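Flomik hand, demo units

Open day at the Flornholm lab, 10 December 2022. Doors open all morning, come by the bench and ask. Price per hand 1,800, wrist adapter extra.

The hand
White shell fingers, dark ribbed palm housing. Bolts onto most arms, ask Jordan Hartley re: flanges. Cable set and one spare fingertip pack in the box.
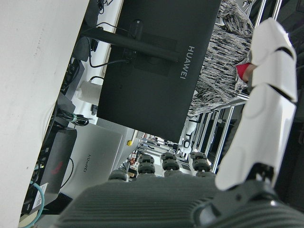
Two-arm bench
Paper cups today, nothing fancy. Thin walls, easy to crush, so a decent test of grip force. Visitors can pick the grip from the Bedoya menu, slow speed only. Pls stay behind the tape while the arms are live.
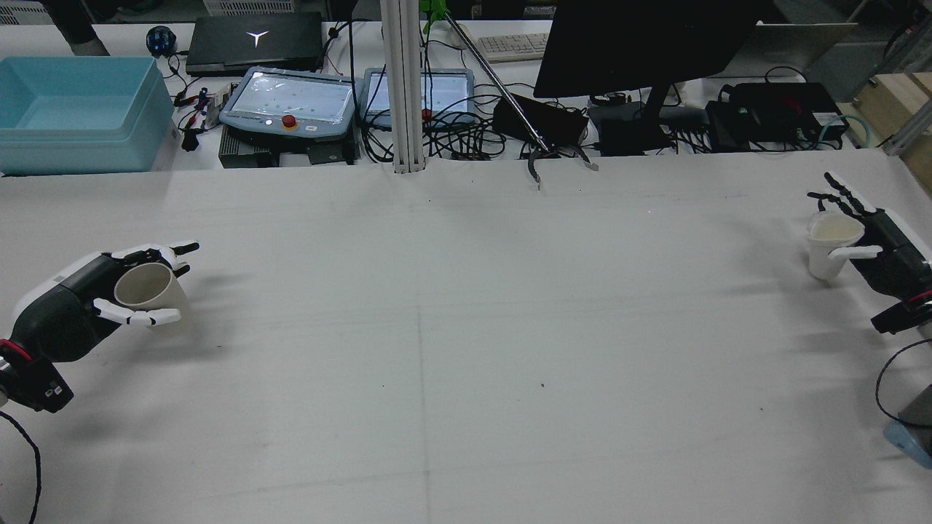 Two hands, a paper cup in each. Flornholm bench.

Sideways grip
Fingers curl over the cup, thumb goes under. Same preset as in the Bokow starter pack, force limit is adjustible in the settings. Second cup left standing on the sheet.

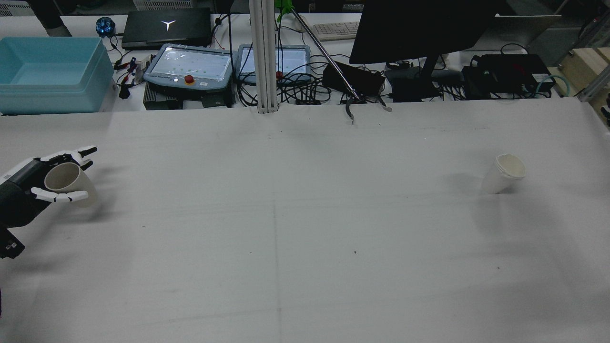
Ordering
Lead time 2 weeks from Flornholm. Loan units from September, list is filling up. Email Jordan w/ your arm model.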